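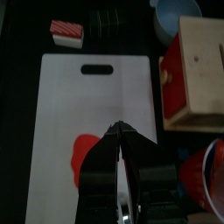
Flattening a crinkly "parchment" Articles of Confederation, plus is it worth anything?

Community Help > History & Civics > Documents and Reproductions

posted by joltport_attic
May 13, 2026

Quick one hopefully. Clearing out my aunt's place in Joltport and found a mailing tube with a copy of the Articles of Confederation in it. Yellow-brown, crinkly, stiff, crackles when you touch it. Looks really old, smells really old. Been rolled up tight for who knows how long. It wants to roll right back up the second I let go.

Details:
- one sheet, text very small, printed on one side only
- edges look burnt or torn, kind of wavy
- brown blotches here and there but no holes
- tube has a label from the Lenihan Museum Shop, no date, price scratched off
- no signature in real ink that I can see, the signatures look the same color as everything else

Two things I need. First, how do I get it flat without cracking it. I tried putting books on it and it made a little snapping noise at one corner so I stopped. Second, is there any chance this is an actual period printing. My brother is sure it's worth 2,000 dollars and wants to list it this weekend. I'd like to hang it in the hallway. Got a framing quote from Mostov Frame & Print for $108, seems like a lot if it's a gift shop thing.

Also is it ok to iron it?? Saw somebody say low iron with a towel on top.

Thanks, on my phone so sorry for typos

2 people found this useful

Answers

posted by old_broadsides

Don't iron it. Please.

It's a souvenir reproduction. Can say that pretty safely from what you wrote, even with no picture of it. That crackly brown paper is a treated paper made to look like aged parchment, sold by the truckload in museum shops and at roadside places. Declaration mostly, also the Constitution and Bill of Rights, and a few shops did the Articles and the Gettysburg Address to round out the rack. The wavy "burnt" edge is printed or cut that way.

How to tell for yourself:

Signatures same color as the text = printed all at once. The real Articles is handwritten on several sheets of parchment stitched together end to end, and it's long, like over 13 feet. It's in the National Archives. So a single sheet with the whole thing on it in tiny handwriting is a shrunk down copy, period.

Then there's the other kind of old, printed copies from 1777 and after. Those are set in type and mostly came out as pamphlets. Plain rag paper, usually cream or grayish, soft and bendy, doesn't crackle. People expect old paper to be brown and brittle but good rag paper from the 1700s often looks better than a newspaper from 1950. If yours is in fancy script, it isn't one of those.

Get a magnifier on the letters. Tiny regular dots = modern printing. Solid lines with no dots doesn't prove anything by itself, plenty of the souvenirs were line printed.

Value, a few bucks. Maybe a bit more with the tube if somebody collects the shop's stuff. Tell your brother not to list it as period, that gets you a return and a angry buyer.

Flattening, it's very doable. The treated stuff is fussy about moisture so go slow. What I do:

1. Leave it in a normal room overnight, loosely rolled, out of the tube. Not a garage.

2. Clear a hard flat table that you won't need for a while. Clean blotter or plain white paper down first. No newspaper, the ink comes off.

3. Unroll it face up, bit by bit, small soft weights as you go. Socks with rice in them work great. If it fights you, stop there and leave it partway until tomorrow. 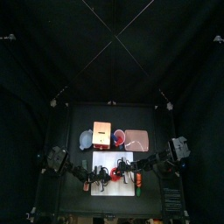
4. Once it lies open, another clean sheet on top, then a board bigger than the document, then the weight on the board. Your books snapped the corner because the weight was sitting right on one spot.

5. Leave it 11 days. I know. Five or six gets you flat-ish and then it curls again on the wall.

6. Check the corners before you move it. Slide a stiff card under, don't pick it up by the edge.

No steam, no spritzing. Some of that brown finish will run or go blotchy if it gets damp, and then you've got a real stain next to the fake ones.

joltport_attic commented: ok magnifier says dots. all dots. brother is crushed. starting the rice socks tonight

posted by hallwayhistory

Agree with above on it being a repro. I have the same kind of thing, the Bill of Rights one, came in a tube too.

On framing, $108 isn't crazy for custom but you don't need custom. Measure it first, measure again after it's flat becuase mine was a different size than I thought. The souvenir ones are often close to a stock size. Get a ready made frame and have a mat cut to fit, much cheaper than the full job. Ask Mostov if they'll do just the mat. A lot of shops will, they just don't bring it up.

Don't glue it down. I used Skestex spray mount on mine and it went on fine, then bubbled, and now I can't get it off the board without wrecking it. Hinge it at the top with paper tape made for framing and let the rest hang. The mat holds the edges.

Hallway is good if it doesn't get direct sun. The brown fades weird, mine went kind of greenish on the side by the window. UV glass if you care, regular if you don't.

Also read the thing once you get it up! Article 11 is the one that says Canada can join whenever it wants. Best conversation starter on my wall would be that one if I had it.

old_broadsides commented: seconding no spray mount. on anything

posted by mapdrawer

could be real, you never know, my neighbor found a real one behind a picture. get it apraised before you do anything. Also an iron is fine on low I've done it with maps

old_broadsides commented: OP already found the printing dots, it's modern. And no to the iron, that finish isn't the same as map paper.

mapdrawer commented: didn't see the dots part. ok then just frame it

joltport_attic commented: not ironing. Going with the stock frame and a mat, will measure again when it comes out from under the board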